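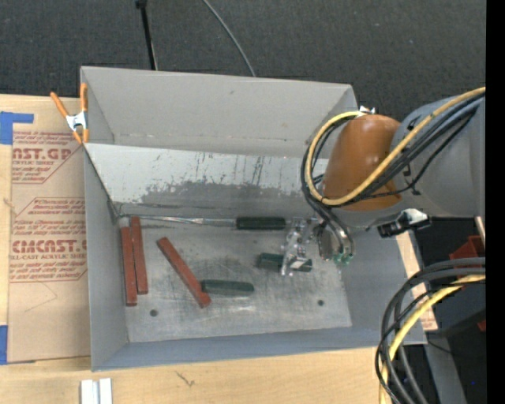 Chapter 6
Comparing Grippers on a Bin-Picking Task

In Chapter 5 we chose an arm by its reach, payload and repeatability. All three can be read from a data sheet. Grippers are harder to choose that way. A data sheet gives the stroke and the closing force, but it does not say whether the fingers will fit between a bar and the wall of a bin, or what happens when two parts lie side by side with almost no gap. To learn that, you have to run picks and write down the results.

This chapter uses one test cell from start to finish. The arm is mounted beside a gray bin, and the bin holds rectangular bars and hand tools with rounded handles. The bars have flat faces and hard edges. A screwdriver has a thin shaft at one end and a thick, ridged handle at the other, so the best place to grip it depends on the gripper. A mix like this separates good grippers from poor ones faster than a bin full of identical parts.

By the end of the chapter you should be able to:

write a test plan that treats each gripper the same way
sort failed picks by cause
measure cycle time without counting operator delays
decide when a difference between two grippers is large enough to matter

What you will need from earlier chapters: tool center point calibration (Chapter 4) and the approach and retreat moves from Chapter 5.

6.1 What counts as a pick

Two people watching the same arm can disagree about whether a pick succeeded. Suppose the gripper lifts a bar, the bar turns in the fingers, and it is set down at the wrong angle. One observer counts a success and the other a failure. Settle this before the first run.

In this book a pick is successful if the part leaves the bin, stays in the gripper through the full transfer move, and is released inside the marked target area. Any other result is a failure and goes in one of these groups:

Missed: the gripper closed and held nothing.
Blocked: the gripper or a hose touched the bin or another part before reaching the grasp point.
Dropped: the part was lifted and then lost.
Double: more than one part was lifted.

Blocked picks need special attention. Students often log them as missed, and the mistake hides a real difference between designs. A wide gripper may hold very well and still be blocked often near the side walls. Cables and hoses also count as part of the gripper for this purpose. Route them the way they would be routed in production, and do not move them between trials.

6.2 Two grippers, one arm

The examples compare the Jamo, a compact gripper with short fingers, and the Prullwood, which opens wider and closes more slowly. Both were run on the same arm with the Sturau controller. Each gripper made 188 attempts. The bin was reset to one of 4 starting layouts before every run, and both grippers used the layouts in the same order.

Clamp the bin to the table. A bin that shifts slightly during a run changes every grasp point after it, and the log will not show why the results got worse. Check the corners against tape marks at the start of each run.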